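Toddler & Preschool Play > Toys and Games > Chunky shape sorters, the flat board kind

Page 1 of 1

#1
mapleandmud
Joined: September 2019
Posts: 1,191

I need to talk to people who care about shape sorters because my husband has stopped listening! My youngest is 2 and completely in love with posting things. Mail slot, heating vent, my boots. We have a Stuseck bucket with the lid that has four holes and she's done with it. She can do all four without looking and now she just takes the lid off and dumps the blocks in.

So what comes next? I'd love one of those thick flat boards with a lot of holes, where the pieces stand up out of the board when they're in. Does anyone have one they like? Foam, wood, I don't care, as long as it has more going on than circle, square, triangle, star.

#2
tworoosters
Posts: 3,457

Yes!! The flat boards are so much better than buckets. With a bucket the piece drops and it's gone, and with a board they can see what's filled and what's left. My son would finish ours and then walk all the way around it, admiring.

Ours is a Wibisono, wood, secondhand. Beautiful thing. It weighs as much as a cinder block and has taken a chip out of a kitchen tile, so keep that in mind.

#3
irfan_ngui

I'd vote foam every time. We've had both. The wood one came out for grandparents and the foam one came out every day. It's quiet, it doesn't slide on the rug, and when it gets thrown (it will get thrown) you just pick it up.

Also the fit is a bit forgiving. Foam gives a little at the edges, so a kid who's nearly lined up gets the piece in and feels like a genius.

#4
tworoosters

Irfan Ngui, we have had this argument before and I'm happy to have it again. A forgiving fit is the problem! My older one learned he could mash the hexagon into the circle on a foam board and he did it for months. Wood says no. They have to turn the piece and try again, and that's the whole game.

#5
irfan_ngui

He mashed a hexagon into a circle at that age? Sign him up for something.

Seriously though, it depends on the foam. The thin puzzle-mat stuff, sure, anything goes in anywhere. The dense thick slabs hold their shape fine. I'd look at how deep the holes are before I worried about the material. Shallow hole, tall piece, and the piece flops over the second they let go. Tears every time at our house.

#6
pennywhistle_mom

Chiming in for deep holes. We had a Fumotow board where the holes were barely a finger-width deep and it drove everyone up the wall, me most of all.

Question for the foam people, do you get tooth marks? Mine is a biter.

#7
irfan_ngui

Oh yes. Corners mostly. The star points on the loose pieces went first. I keep foam put away unless I'm sitting right there, and once a piece starts shedding crumbs it goes in the trash. With a biter I'd probably go wood for now, so there you go tworoosters, have that one.

#8
tworoosters

Framing this.

#9
mapleandmud

You are all wonderful. She isn't a biter, thank goodness, she's a thrower, so I'm leaning foam. Is there one with weird shapes? I keep seeing boards with twenty holes and half of them are the same circle in different colors.

#10
kamarul_p

Get the green one! I'm so glad somebody asked, I've been waiting to go on about this board. Kamarul Pelupessy, longtime lurker, shape sorter enthusiast, hello.

It's a big thick slab of foam, bright green all over, so there are no colors to match and they have to go by shape. And the shapes are great. There's a hexagon and a star, fine, you expect those. But there's also an oval that gets mistaken for the round one constantly, a notched one like a little arch, and my favorite, three small round holes in a triangle. My nephew stared at those for ages the first time. He thought somebody had forgotten to finish it.

The tall red cylinder is the one to start with. It stands up nice and high so a small hand can get a proper hold near the top, and a circle doesn't care which way you turn it. Then I hand over the star, then the hexagon, and I save the arch for last. We play 5 pieces at a time. If I put the whole lot out he gets silly and starts building with them.

Two photos of the board, one with the red cylinder over its hole. 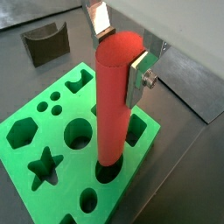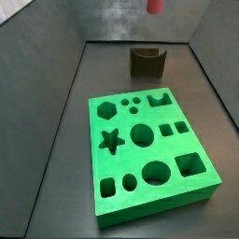
#11
mapleandmud
November 11, 2022

Oh I LOVE it. That green! And those holes look properly deep. The three little circles are exactly the kind of thing she'd lose her mind over. Where did you find it?

#12
kamarul_p

Mine was handed down in a grocery bag with no box, so I can't give you a name. I've seen something close in the Stellent catalog, but theirs was blue and I didn't check the shapes. Search for thick foam shape board and skip anything that only shows you the top, you want a picture from the side so you can judge how thick it is.

#13
tworoosters

Okay, I'll admit that's a handsome slab. I still think the oval and the circle so close in looks is a recipe for mashing. Has he ever forced one into the other?

#14
kamarul_p

He has tried! The oval piece goes partway into the big circle and wobbles around, and he knows it's wrong because he looks at me before he lets go. I count that as learning. You may count it as mashing.

#15
tworoosters

I count it as mashing.

#16
pennywhistle_mom

How do you clean it? All those pockets must fill up with cracker.

#17
kamarul_p

They do. Flip it over and smack the back, then a damp cloth wrapped around a chopstick for the small holes. I leave it upside down on the dish rack overnight. A pastry brush gets into the points of the star pretty well too.

#18
mapleandmud

Pastry brush, noted. I found a used foam one two towns over and I'm picking it up after nap. The listing says it's missing the hexagon. Can I cut one out of a pool noodle or is that a terrible idea?

#19
irfan_ngui

Pool noodle's too squishy and it has the hole down the middle. Try a kneeling pad from the garden section, glue two layers together, and cut it a hair small. Post it when you're done, I want to see!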